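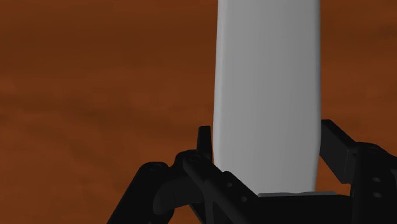 Evaristo Parisi says it'll be another ten years before one of them can empty a dishwasher without someone standing by, and he'd put money on it. Twenty, if the dishwasher has been loaded by his son. He said so at lunch, mouth full, and went on saying it all the way back up to Garside.

February 12, 2020

Writing this fast, train at ten past and I haven't packed. Long day. Want to get it down before it goes.

So the question all morning was can they do the chores yet. Gunberg want an answer by the end of the month, a proper one, yes or no per job. Shelf stacking. Wiping down. Sorting returns. Putting tools back on the wall in the back shop. My answer so far is one yes, two maybes and a lot of no, which they won't like -- they've already told Funley to clear floor space.

The simulation stuff is good, I'll say that. Black gripper, plain pale grey thing with rounded corners, straight up and down in its grip, rusty brown behind. No label, no print on it. Looks easy. I keep coming back to that. Real stock has labels that peel and lids that aren't done up, and half of it is in a carton with the flap hanging. I asked when we get the lumpy things and was told next phase. Everything is next phase.

Numbers, so I've got them somewhere other than the back of my hand. 1,194 tries in simulation across the whole set of shapes. 581 on the real bench, much slower, and somebody has to put everything back after each go. Me, mostly. Haven't had the success figures split out by job yet and I'm not going to guess at them in here. Asked twice. Will ask again.

What I saw with my own eyes at the bench this afternoon: it picked up a bottle of floor cleaner, nice and steady, carried it over, set it down. Lovely. Then the same bottle a bit nearer the shelf edge and it wouldn't have it at all. Went in, stopped, backed off, went in. Took 30 seconds thinking about it. I'd have had the whole shelf faced up in that time, and I'm slow these days with my wrist.

Then the cloth. Oh dear. Wiping is two jobs, it has to hold the cloth and it has to press, and it can do one or the other. Trovov reckon theirs does both but they only sent a video and it's a very clean table in the video. I'd want to see it on the canteen counter after the early shift.

Evaristo again, he won't leave it alone. His line is that nobody in their right mind would design a kitchen for a machine so the machine has to learn the kitchen, and it can't. I said people used to say that about washing. My nan had a copper and a mangle and lost a whole day to it every week, and then she had a twin tub. It didn't learn her hands, it did the washing some other way altogther. He said that's my point, and I said no it's mine, and then we'd missed the good sandwiches.

But I do think that's it, more or less. The dishwasher already is the robot. What's left is the carrying and the fiddling -- the bits between the machines. Taking out, putting away, finding the lid. That's what they want the hand for and it's the hard bit. A toddler can do it badly. I'd be happy with badly, at home. At Gunberg badly means breakages and someone with a mop.

Shop floor first then, I'd say, home a long way after. Same boxes, same shelves, lights always on. Stacking full cartons on a pallet, yes, now, I'd sign that off. Returns, maybe, if someone opens the bags. Tools back on the wall, maybe, if we paint the shapes and stop buying new pliers. Wiping, no. Anything with a drawer in it, no.

Must remember: ring Funley re floor space, tell them hold off. Get the split figures. Take the spare gloves back. 20 quid owed to Evaristo for the taxi, he'll say he's forgotton but he won't have.

Kitchen's a tip here and all. Pan soaking since last night, clean things still in the rack. Nobody coming to do it but me. Left the pan. Train.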